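Part-time linen folder, Zamudio Guest Laundry, Jirmont

We wash for small hotels and two wedding halls, and everything that goes in flat comes out as a knot. We need someone to undo the knots, afternoons from 2 until the trucks leave.

The work is mostly white cloth. You pick it up, find a corner, find the other corner, discover the first one has gone, and start again. Napkins, pillowcases, tablecloths long enough to need a second person and some patience. A slow afternoon is 838 pieces. A wedding week in May is 1471, and people in May are particular about creases.

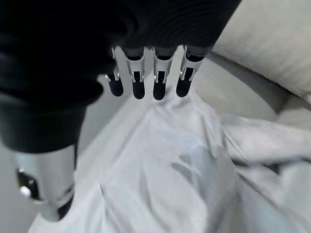
You don't need experience. We will teach you the Prolladcombe fold, so called after the hotel that sent back 149 napkins for having the hem on the wrong side. Fitted sheets are taught in your second week, once we like you.

You should be able to stand for a shift, lift a full basket, and spot a gravy stain on white from across a table. Opinions about folding are welcome after the first month - before that, please keep them in your apron.

Pay is hourly, with a meal and free washing of your own things, within reason. The bus from Bemport stops outside.

To apply, write a few lines to Ximena Xolalpa at the front counter and bring them in by hand. Folded, please. She does look.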